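Running Game Day Hospitality: Handout 3
Catering for the bus and the tent
Updated 2025-08-15

Right, so last time we got as far as permits and parking, and I promised we'd get to food. I ran out of time (I always do, sorry), so I've written this one out a bit more fully than usual. Please bring it with you to the next class because the costing exercise is built on it.

The case we're using is the Hemasley home game package. If you've lost the sheet: 60 guests, one coach, one tent on the grass beside the oval, food and drinks from three hours before the start until half an hour before. Guests pay up front. The operator is Grillora, who do the cooking as well as the hosting, and they park at the Pevlow Road end.

Start with the clock

Everybody wants to start with the menu. I did too, my first season, and I wrote a gorgeous menu with pulled pork and two kinds of slaw and then found I had one power outlet. Start with the clock instead! Work backwards from when the last guest has to be walking to the gate. On the Hemasley sheet that gives you two and a half hours of service, and in my experience people eat in two lumps: one big one when they get off the coach, and a smaller one when somebody says "we should probably head in soon". In between they mostly drink and talk about the team's injuries.

So you want something ready to hand over the minute the coach door opens. Sausage rolls, sliders, corn chips with a decent dip, whatever you like, but it has to be sitting there finished. The grill can catch up afterwards.

Hot food away from a kitchen

The tent kitchen is a folding bench, a gas grill and whatever you carried in. Chilli, pulled meat and soup travel well. Chips don't, and please don't argue with me about this, I have tried it with three different fryers. Anything you cook ahead should be properly chilled overnight, carried cold, and brought back up to heat on site. Check your local food safety rules for the actual temperatures and write them on the run sheet, where the crew will see them.
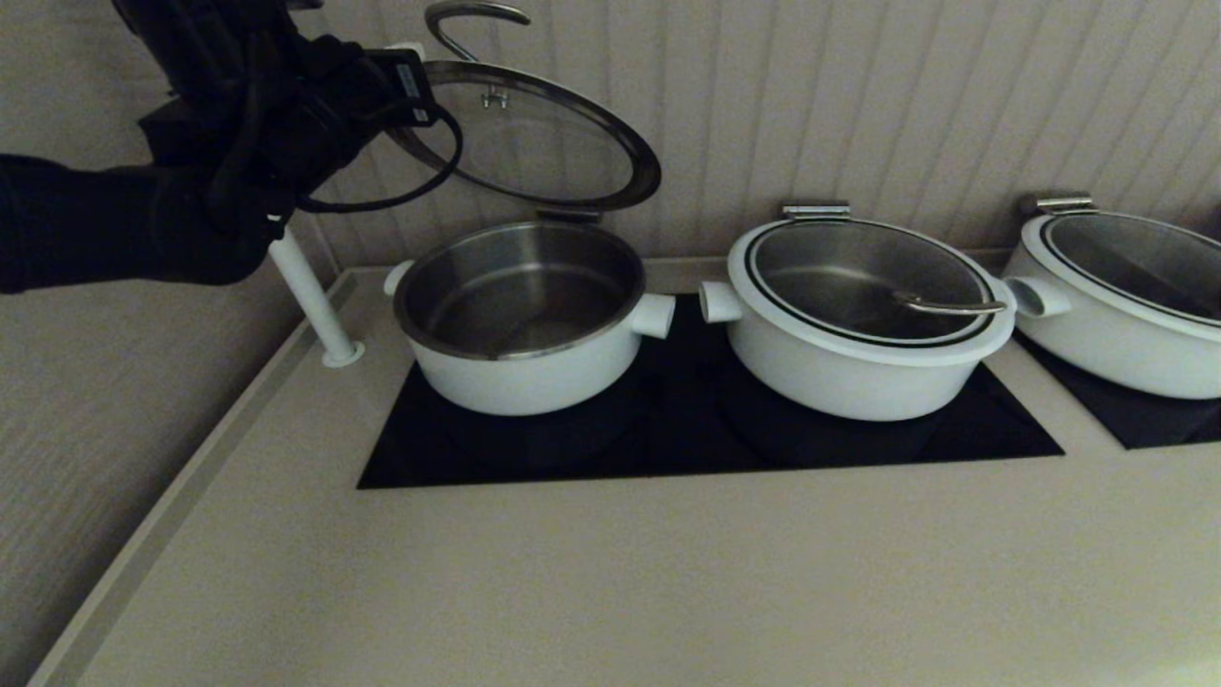
Leave more bench than you think you need. Buns, plates, sauces, gloves, the thermometer and somebody's phone all end up in the same spot, and then there's nowhere to put down a hot tray. I like one bench for cooking and a separate one for serving, with a gap wide enough for one person to turn around in. Guests will wander into that gap. An esky across the end stops them, mostly.

Costing it

The food budget on the Hemasley sheet is $900 for the whole group, so $15 a head. That sounds mean until you remember drinks are a separate line. Last season's actual shop for the same package was $419 before meat and bread, and that's the figure I want you to pick apart. Two things to look for:

- What on the list could have been bought once for the season? (Sauce, foil, napkins, cups with lids.)
- What got bought twice because the person shopping didn't have the storage list? I'll give you a hint, it's charcoal, and they cook on gas.

Don't forget ice. Students leave ice off every single year and then tell me they've come in under budget.

Dietary requests

Ask at booking, ask again in the reminder email, and still pack extra vegetarian. Once the meat eaters see a good haloumi burger they'll take it, and then the person who ordered one goes without. Label it with a name if you have to. Keep one clean grill plate aside for it as well, and a separate pair of tongs with coloured tape on the handle.

Before next class

Read the Kong Stadium case in your reader, just the section on the vendor licence and the bit about rubbish. Then draft a one-page run sheet for Hemasley with times down the left side, starting from when the van is loaded. Handwritten is fine!

The full costing is due in the first week of September. Spreadsheet or paper, I don't mind which, but show me where the ice is.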